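Uller: frequently asked questions

What is Uller?

A way of teaching a robot arm to handle things that touch, lean on or get stuck in other things. The method came out of a project at Pinadthorpe, and its main result fits in one sentence: if you let the robot practise on the awkward arrangements as well as the tidy ones, it gets better at both. We spent two years establishing this. Parents of small children may feel they could have saved us the trouble.

How much data did you use?

The full training set has 2854 demonstrations. Of those, 801 are what we call tangles, where the objects start off nested, leaning or lying down. The others begin with everything upright and well spaced, as objects are in research papers and nowhere else.

Why cups?

They are cheap, they are light, and they survive being dropped, which is a quality we came to value early on. A cup also changes character when you tip it over. Standing up, it is a simple thing to grasp. On its side with another cup wedged into it, it has a front, a back, a neighbour and opinions.

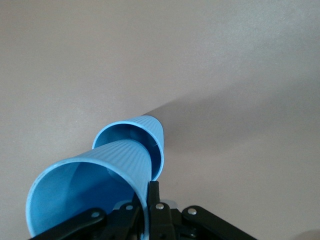
The hard part is deciding where one cup stops and the next begins. Two cups of the same colour, pushed together lengthwise, look to a wrist camera very much like one long cup, and our first policy treated them that way. It would lift the pair with great confidence and report success.

So what does Uller do differently?

Before closing the gripper it makes a small test push and compares what moved with what it expected to move. If both cups shift together, it treats them as joined and plans for that. Siamak Najafi wrote the first version of the push over one September and has been apologising for its variable names ever since.

Does it work?

Better than what we had. Over 1000 trials on tangles, Uller separated the objects in roughly two thirds. The Festari baseline, trained only on tidy starts, managed under a third. On tidy starts the gap was small.

What does it get wrong?

Cups jammed tightly together, mostly. The test push tells the robot they are joined, correctly, and then it has no good idea what to do about it. A second arm would help. We have asked for one.

Can I use it on my own arm?

Yes, if it has a two-finger gripper and a camera near the wrist. Fotini Karras looks after the setup notes, and they are kept with the code. Please read the section on calibration before writing to her about calibration.

Is Staniforth the same thing?

No. Staniforth was the earlier version, without the push. Its results are still in the archive for anyone who wants to compare.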